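Slide 9, the tube sorting project. Take your time on this one, we have 11 minutes left at this point and only the questions after it.

Start with a thank you to Ulises Mosquera, who let the club have his classroom every afternoon in February and never once complained about the cables.

Then tell them how the students settled on the job. They wanted something that looks easy and is a real headache for a robot, and moving small capped things from one rack to another is exactly that! A person does it while chatting. The students named the project Wasora, and I have given up asking what it means.

Explain that we teach by showing. A student picks up a gripper in each hand, does the task the way the robot should do it, and we record that as one run. The team set itself 44 runs and everybody took a turn, even the sixth graders (wave at them if they came).

Mention Arvid's rule: go slowly at the grasp, and start over if you fumble. Pause here, people like to ask about fumbles.

Leave the picture up while you take questions.

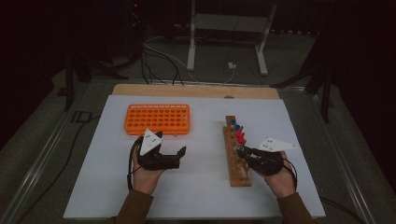

Wasora team: two grippers, the orange rack and the wooden holder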